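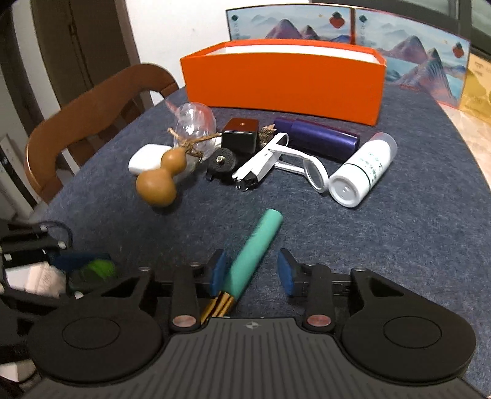 A hand-held gripper with its blue rubber fingertips closed on a makeup brush, at the Romberg bench in Kemeys.

42 shares | 3 comments

Romberg opens its gripper care bench to owners across Flondovville

KEMEYS, September – Anyone who has kept a hand-held gripper going through a long season knows the small jobs pile up, and we at Romberg are very pleased to say there is now a friendly place to bring them. Our new care bench opens this Thursday at our Kemeys workshop, and owners from Flondovville and further afield are warmly invited to book in.

The service grew out of our own upkeep routine for the Kistunia, the two-fingered gripper our team has built and looked after for 18 months now. In that time the workshop has logged 1,188 service visits, and most of them came down to the same few things: tired fingertips, a pivot that had picked up grit, or bolts along the rail that wanted a gentle turn with the right key.

A standard visit starts with a wipe-down and a look over both linkage arms. The pivots are cleaned and checked for play, the fingertips are swapped if the rubber has gone shiny, and the two sides are lined up again so they meet evenly. After that comes the part our technicians enjoy most, which is handling ordinary household things, from slim handles to small bottles and boxes, to see how the grip behaves.

"People bring it in thinking the whole unit is worn out, and quite often it's a pair of fingertips and a bit of patience," said Hywel Morris, who manages the bench. "I'd much sooner see it early, over a cuppa, than after someone has had a go with pliers!"

Sirkka Nieminen, our head of service, has also rewritten the home care guide in plain language, with a fresh section on storing the gripper so its fingers aren't pressed together between jobs. More than 1,922 owners have asked for a copy, and printed ones will be kept at the front counter.

Visits usually take three hours, and owners are welcome to stay and watch. Please bring the gripper with its cable and any spare fingertips you have at home.

Bookings can be made at the Romberg counter in Kemeys.

42 shares | 3 comments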